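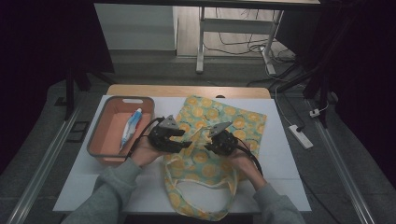

4.2 Lining up the two gripper streams

Okay, so the part that ate most of our December was timing. Each hand-held gripper sends its own pose and finger-width stream, the head camera sends video, and none of the three agree on what "now" means. We'd assumed a shared clock on the recording machine would be good enough. It wasn't! When we replayed early recordings through the Zavport controller, the left arm would let go while the right arm was still on its way to the bag handles, and the planner (quite reasonably) gave up.

What we do now is pretty simple. Before packing anything, the person wearing the camera taps the two grippers together 2 times, and we look for that spike in both motion streams and in the video. Figure 3 shows the workspace used for the bag-packing task, with the toothpaste in the orange basket on the left and the fabric tote lying flat next to it. The taps give us one offset per stream, and we then resample everything onto the video timestamps. Ingegerd Nyberg wrote the first version of this in an afternoon and most of her code is still in there.

Drift was the other headache. Over a long session the offsets creep, so we fit a straight line between the opening taps and a second set at the end. I wanted something fancier – a spline, probably – but on the 2128 episodes we kept, the line did just as well and was far easier to debug. We threw out 28 episodes where the closing taps were missing.

The tote handles still give the perception module trouble. They make a loop of cloth that changes shape with every grasp, and our segmenter, Bralora, likes to merge them with the body of the bag. For now we track only the opening of the loop and let the policy sort out the rest, which I'll come back to in Section 5.

Figure 3. Bag-packing workspace with both hand-held grippers, viewed from the head camera.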